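We use cookies to remember your settings and count visits. By staying on this site you agree to this. Accept | Settings

Back in the water after a shoulder layoff

I swam on Wednesday for the first time since the physical therapist told me to stop. The pool at Miswood opens early and I had a lane to myself until 6:30.

The problem was the left shoulder. It started as an ache after hard sets with paddles, and then it began waking me up at night. She called it an overloaded tendon and gave me band work, rows, and a stretch for the back of the shoulder that I did in the kitchen while the coffee brewed. I was allowed to kick with my arms at my sides. I did that for 3 sessions and then gave up and rode the bike instead.

The plan for coming back is short swims, 2 a week, with a day off after each one. No paddles and no butterfly. I swam easy freestyle with plenty of rest and breathed to both sides, which I had gotten lazy about. The shoulder felt stiff at the start and all right by the end. It was a little sore that night -- she had said to expect that -- and fine by morning.

I also changed my stroke some. My left hand used to cross in front of my head when it went in. Now I aim wider, and it feels as if I'm swimming with my arms in a Y. A swimmer from the Bosman club watched a few lengths and told me it looked straight.

My log for the year says 323 lengths, which is not much. The open water swim at Mudov is still on the calendar. I haven't paid the entry yet, and I'll decide after my next appointment.
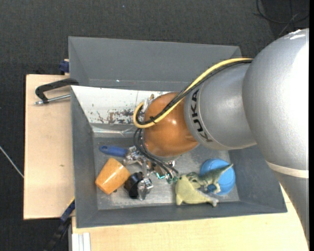 Word count: 1,218 characters without spaces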